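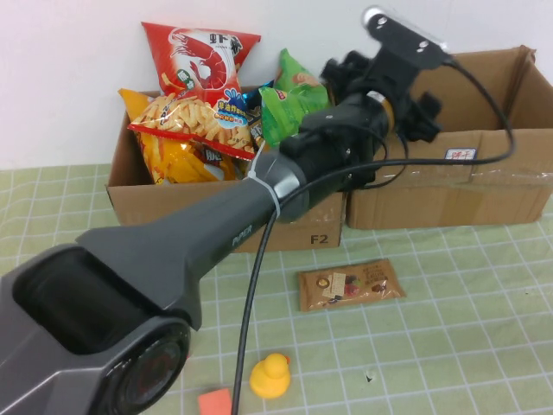

Two cardboard boxes on the table, one filled with snack bags.

Section 3. Setting up your reading circle shelf

I wrote this part of the Plindell guide after running our short story circle through it for a whole season, so forgive me if I go on a bit (I love this stuff). You should already have your account and your first anthology loaded. If you don't, go back to Section 2 and I'll wait!

1. Open Shelves and pick New Circle. Give it a name your readers will recognize. Ours is Birnstead, after the house in the Nhàn Từ story everybody argued over.

2. Add your anthology. Plindell splits it into separate stories for you, and you can drag them into any order you like. I never keep the editor's order. I start with something funny and save the long, sad one for August.

3. Set the passage length. The default is 4,000 words a sitting, and that suits most groups fine.

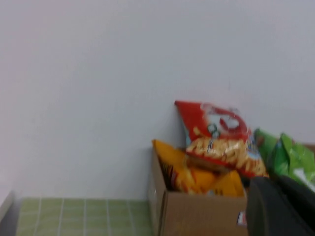 If your readers like to go slowly, drop it to whatever feels comfortable, and the app will look for the nearest paragraph break.

Caution: changing the passage length after people have started wipes their bookmarks. I did this on 10th March and heard about it for weeks.

4. Choose a note style. Esa puts comments in the margin, and Niazi gathers them all at the end of the story. I go with Niazi for anything with a twist, so no one spoils it for the slow readers (me, usually).

Note: a circle holds 60 readers at most. Past that, make a second one and share the shelf.

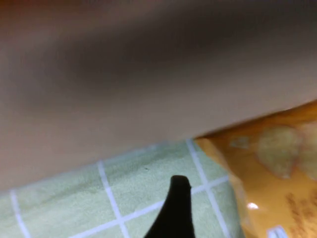
2 min read

5. Send the invitations. Each reader gets a link and picks a pen name. Tariq Lodhi's introduction goes out with the first story if you leave Include Front Matter checked, and I would, it's a lovely piece of writing and it explains the dialect spellings.

6. Press Open Circle. Your first story shows up on everyone's shelf, and the discussion page unlocks once 2 people have finished it.

Note: poems don't split well yet. Load each one as its own file and turn off Reflow, or your line breaks will go all over the place.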